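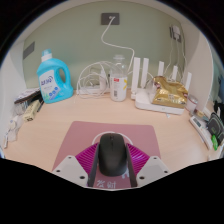 OK desk thread! I've been threatening one for months and it's Friday night, so here goes. It's a tiny built-in nook with green walls and I love it way too much.

The green first. Sage, two coats, and I did the second one at eleven at night because I couldn't wait to see it. The first coat looked like pea soup and I nearly cried. Let it dry all the way before you judge it!!

The nook was a closet until January. Heriberto Cortés (best neighbor, owns every drill bit known to man) helped me get the old rail and shelf out, and then we put the desktop in. The white sides stayed. Light wood next to green next to white... I keep walking past just to look at it.

People keep asking if it feels cramped. Nope! I thought it would, but with a side panel on each hand I get so much more done. It's like a study carrel at the library, only with my own snacks.

The mouse pad is my favorite thing on the whole desk. Dusty pink, and there's a little cartoon character on it with a round bun-like head and stubby arms stretched out and a small heart on the chest. I wanted a plain gray one for about a day and then I saw that face. Pink on pale wood under green paint, who knew!

Sun-ja Baek asked about the mouse. Plain matte black, no lights, no extra buttons down the side. I had a fancy one before and hit the wrong button in the middle of every single spreadsheet. Simple is bliss.

Wires are the next project and I'm weirdly excited about it. My plan is a tray from Skadwood that screws up under the desktop, so everything can go down the back and out of sight. Right now the white cables are in a loose coil by the power strip, along the back wall between the detergent bottle and a white canister. The outlet is up on the wall, so whatever I do, one cord will have to run down the green. Maybe I'll paint it to match? 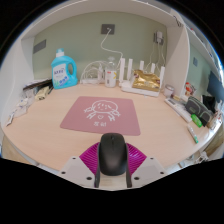 Storage is the other big question, and I go back and forth on it daily. The back of the desk catches everything in this apartment. I'd love one narrow shelf up on that green wall, high enough to clear the dark gray outlet plate, and then the big blue laundry detergent could move up there along with the tall stuff. White shelf or wood shelf? I'm leaning wood.

Lighting suggestions very welcome too! Clip-on, stick-on, anything that doesn't eat up desktop. Warm bulbs make the sage go a bit yellow, so I want something neutral.

Paint leftovers: I still have half a can of the green. If you're nearby and have a sad closet, come get it. Bring your own brush, mine is ruined 😅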